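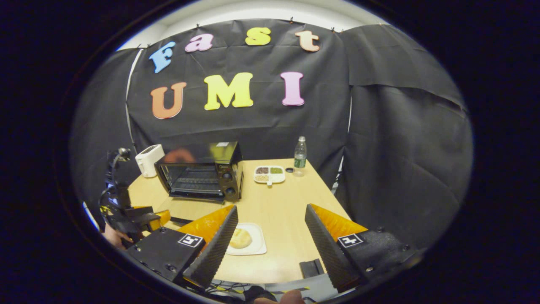

By Plundeck

The workshop that houses the Brevum project occupies the rear half of a former joinery, and its members have grown accustomed to working beside a kitchen. A toaster oven and a small white toaster stand at the back of a pale wooden table, with black cloth hung behind them and the words "Fast UMI" pinned across it in coloured foam letters. On most evenings in May, the table was occupied by people learning to handle bread.

Brevum began as a home build. Its first parts were printed in a spare bedroom, assembled on an ironing board and tested on rolled socks. The project moved to the shared workshop when the household in question required the return of the bedroom, and it has since grown to include members with backgrounds in cabinetmaking, nursing and school science. Membership of the workshop is open to adults in the district, and the annual fee of $200 covers bench space, power and the use of common tools.

The group's present work concerns hand-held grippers. Each unit has two fingers, with ridged black pads backed in bright orange, and black-and-white square markers are fixed to the blocks at their base. An operator holds the unit and performs a household task with it, and the recorded motion is later used to train an arm. The members selected breakfast as their subject. A round bun on a white plate is a modest object, but it compresses under pressure, rolls when nudged and must be approached from both sides at once.

Progress has been gradual. The project's logbook, which is kept in a ring binder beside the workshop door, contains 755 entries to date. Many concern matters of little glamour: screws that work free, cables that catch on a sleeve, a batch of pads printed with the ridges facing the wrong way. One entry records only that the rolls purchased that afternoon were too fresh to be of use. Another, in different handwriting, disagrees.

The finger design has been the subject of sustained discussion. Early versions were flat and covered in rubber matting cut from a drawer liner. They held a cup adequately and performed poorly on anything with a crust. The wedge profile was adopted after a member brought in a pair of salad tongs for comparison, and the ridges followed. Members refer to this version as the Mayrhofer finger, after the street on which the first successful pair was printed.

Work with two units is considerably more demanding than work with one. New operators tend to favour the dominant hand and allow the other to drift, and the group therefore limits each session to 15 minutes before a change of operator. A recording in which the hands collide is kept, labelled and set apart. The members have found these recordings useful when deciding how a table should be laid out.

The arm itself remains unfinished. It is known within the workshop as Lisa, and its shoulder joint is at present in pieces in a biscuit tin. The original motor proved too weak to support the forearm at full reach, and a replacement has been fitted to a test bracket made of scrap hardwood. The members expect to rebuild the joint before the cooler weather makes the back room uncomfortable for long evenings.

Brevum will hold an open bench on June 24, 2023, at which visitors may try the hand-held units under supervision. Places are limited to 2 operators at a time, and enclosed footwear is required. Visitors who wish to donate filament are asked to label each spool with its material and colour. The toaster oven remains available to all workshop members, who are requested to empty the crumb tray after use.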